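Home | Shop | Play Kitchens | Spare Parts | Delivery | Contact

Storkness Play Kitchen with Hob and Sink

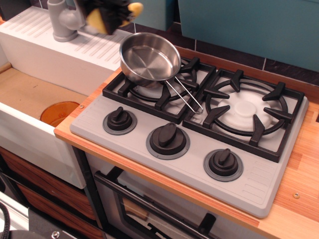
The Storkness is a freestanding play kitchen for children aged three and up. We sell it to families, but a good share of our orders come from childcare centres, playgroups and waiting rooms, and this page is written with both in mind. If you already own one and only need a part, skip to the section on spares.

Print this page | E-mail this page

Stock code: 1484
Sold by: Loltden Play and Learning
Availability: in stock at our warehouse, dispatched within two working days

What you get

The kitchen comes flat in one carton. Inside are the side panels, the back, the countertop, the shelf, two cupboard doors, the hob panel, the sink unit, the tap, a bag of fixings and the instruction booklet. The hob and sink are packed separately in paper sleeves and are the last things to go in. Check behind the back panel before you throw the carton out. The tap is taped there and it gets missed.

Pots, pans and play food are not included. We used to bundle a starter set, but most centres already had a tub of their own and asked us to leave it out. Loose cookware is listed under Accessories, and the Skimuline play food range is sold by the piece or in mixed bags.

Assembly

Allow an afternoon for your first one. You will need a Phillips head screwdriver and a soft surface to work on, such as a rug or the opened carton. A power driver is fine for the long screws in the frame if you keep it on the lowest setting. Do the hinge screws by hand.

Build the base first and leave every screw slightly loose until the back panel has been slid in. Once the back is in its groove, stand the kitchen up, check that it sits square on the floor, and tighten from the bottom up. The countertop goes on next, followed by the sink and then the hob.

The doors can be hung to open from either side. Decide before you start, as the hinge plates are fitted in step four and it is a nuisance to move them later. Each hinge has two adjusting screws. The front one moves the door sideways and the back one moves it in and out.

A wall strap is supplied and should be fitted. The screw for the kitchen end is in the bag. The screw for the wall end is not, because it depends on whether you have plasterboard, brick or timber. Your hardware store can tell you which one to buy.

Choosing a spot

The kitchen needs a flat floor and room in front for the doors to swing. In a shared room we suggest putting it across a corner or against a short wall, with a small table nearby. Children carry things back and forth all day, and if the table is on the far side of the room the food ends up spread across the carpet in between.

Keep it out of direct afternoon sun. The countertop will fade over a few summers beside a north-facing window, and the fading is uneven if there is always a basket sitting on one end. The Storkness is an indoor product. It can go on a covered verandah for the day, but bring it in at night.

Cleaning

Wipe the surfaces with a damp cloth and a little dishwashing liquid, then dry them. The sink unit lifts out and can be washed at a normal sink. Do not put it in the dishwasher. We had several come back warped after a hot cycle and the warranty does not cover it.

For centres with a daily disinfecting routine, a diluted solution on a cloth is fine. Do not spray straight onto the countertop, as liquid will find its way into the join around the hob and swell the board underneath. Avoid scouring pads and cream cleansers anywhere on the kitchen. Crayon comes off with a bit of cooking oil on a paper towel. Permanent marker mostly does not come off at all, although methylated spirits on a cotton bud will lighten it.

Check the hinges and the wall strap once a term. Doors that have started to sag usually need half a turn on the top hinge.

Water play

The sink will hold water if the plug is in, but there is no drain hose, and the cupboard below is not sealed. A centimetre or so of water with a towel on the floor is manageable. For anything wetter, lift the sink out and use it on a tray outside.

Spare parts

We keep spares for the current model and the one before it. Please quote the number on the sticker inside the left-hand cupboard when you order. Current kitchens are marked 2136. If yours has a different number, e-mail us before ordering, as the sink opening changed size between the two models and the older sink will not drop in.

Most requests are for door handles, hinge packs and taps. These go by letter post and normally arrive within the week. Countertops go by courier and the freight can cost more than the part, so ask us for a quote first. Small chips can be covered with a furniture wax stick.

Matching furniture

The Nông table and stools are the same height range as the Storkness and are the ones we recommend for a home corner. The table seats four small children and its legs unscrew for storage. The stools stack, but no more than three high.

Orders for centres and schools

We accept purchase orders from schools, kindergartens and registered childcare services. Freight is free on orders over $200 to metropolitan postcodes. Regional freight is charged at cost and we will confirm it with you before anything is sent. If you need delivery within certain hours, or the building has stairs, say so in the notes – the carton is a two-person lift and the drivers like to know.

The next container is due in October. Centres wanting more than five kitchens should place an order before then so that we can set them aside.

Returns and warranty

Unassembled kitchens can be returned within 30 days in the original carton. Once assembled they can only be returned if there is a fault. The warranty is two years for home use and one year for commercial use, and covers the panels, hinges and fittings. It does not cover fading, water damage or kitchens that have been painted.

If something is missing or broken when you open the carton, send us a photo and the part letter from the booklet. You don't need to send the whole kitchen back.

Page updated September 18, 2023

Print this page | E-mail this page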